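Filed under: Short Fiction / Workplace

Notice to Residents Regarding Room 29

The management of Nestton House wishes to inform all residents that Room 29 has now been inspected, and that its contents will be folded, listed and stored in accordance with Section 5 of the residency agreement.

The occupant of Room 29 gave notice in February, in writing, and asked that nothing be forwarded. The letter was one paragraph long. It thanked the management for the radiator, which had been repaired twice, and for the use of the laundry room after hours, for which no permission appears in our records.

Under Section 5, any item left in a room must be laid flat on the bed, inspected on both sides and folded by a member of staff before it is entered in the register. The management adopted this procedure after the Karagiannis matter, with which longer-term residents will be familiar. A coat was placed in a box unfolded, and the claim that followed took 76 weeks to settle. The pocket had contained a key. The lock it belonged to has not been found.
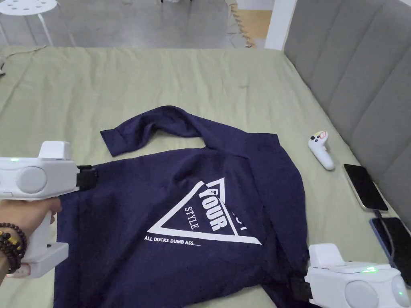 The sweatshirt is navy blue, with a large white triangle printed on the front and the words YOUR STYLE set at an angle inside it. The register allows one line per garment. The member of staff on duty requested a second line, and the request was granted.

Residents have asked whether the sweatshirt is the one seen on the back stairs in the evenings, after the room had been vacated. The management received three written statements on this subject. One resident reported hearing the dryer. Another reported that the stair light had come on and stayed on for the length of time it takes a person to climb two floors slowly. The third statement was withdrawn, and the resident has since moved to our sister property at Idside.

The management takes no position on these statements. They have been placed in the file.

It is noted, however, that the sweatshirt was folded according to procedure and sent to the Purnison storage unit, where items are held for 48 days. On the following morning it was on the bed in Room 29 again, with one sleeve laid back across the top. The storage unit reported no visitors. The register entry was correct. A new line was opened – the third – and the garment was folded again.

Staff have asked for guidance should this continue. They are advised to go on folding. The room will not be let at present, and the radiator will be left on low.

Residents are reminded that the laundry room closes at nine.

The Management, Nestton House
Jun 21, 2026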